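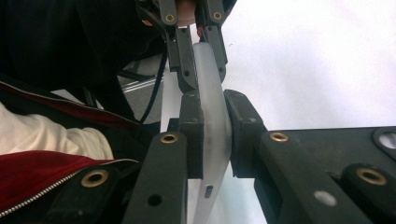
Figure 2. Frosted plastic plate held between two jaw pads.

Abstract Methods Results References

4. How wearers talk about breaking in a clog

We had expected the break-in interviews to be the dull part of the project, and they turned out richer than anything else we collected! Of the 67 people who wore the Felta clog through the trial, 23 kept a written diary, and the rest spoke with one of us by phone at the end of each week. We read the two kinds of record side by side. The diaries are short and blunt ("left heel again"), while the calls wander off into old boots, school shoes, a mother's wedding pumps, and then come back to the left heel.

4.1 The second week

Most complaints bunch up in the second week. During the first, wearers were forgiving. They called the leather "stiff" or "new" and seemed to enjoy it, much as people enjoy a loaf that is too hot to slice. By day nine or ten the same stiffness had become a fault in the shoe. We find this shift fascinating, as the bend tests on our returned pairs show the upper softening at a steady pace all through that time. The clog was getting easier to wear and the wearers liked it less.

Strap adjustment tells a similar story. The Felta has four holes at the instep. Nearly everyone began on the second, moved looser when the complaints started, and then crept back tighter in week three or four (one diarist recorded every move with the time of day, a gift to us). Wearers who never touched the strap were the least happy group at the end, and also the group most likely to say that the size was wrong.

4.2 Cork and suede

Footbed comments fall into two camps that hardly overlap. Some wearers felt the cork "take" their foot and described it with real pleasure, down to the dip under the big toe. Others never mentioned the cork at all and wrote only of the suede: its nap, its darkening, the way it grabbed at wool socks. Valtonen's earlier work on house slippers hinted at this split, but the slippers there had no molded bed, so it is a delight to see it come through so clearly in ours.
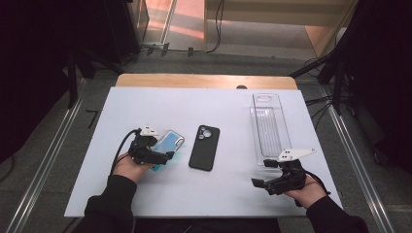
Photo: Brodie Mahuika

We coded each comment by body part, by material and by mood. Agreement between the two coders was good for the first two and poor for mood, where "fine" caused endless trouble. In the end we dropped "fine" from the mood codes and kept it as a category of its own. The full list of 400 coded comments is in Appendix B, and we would love to see other groups try their own scheme on it.

4.3 Barefoot days

The trial ran into July, and the warm spell in Stevby split the sample again. Wearers who gave up socks wrote far more about the heel edge and far less about width. Three of them started the break-in story over from the beginning, as if they had been handed a new pair. We return to these three in Section 5, together with the Tekis lining samples.

Last updated Sun 27 June

Contact: Pirjo Koivisto, Stevby | Copyright the authors | Back to top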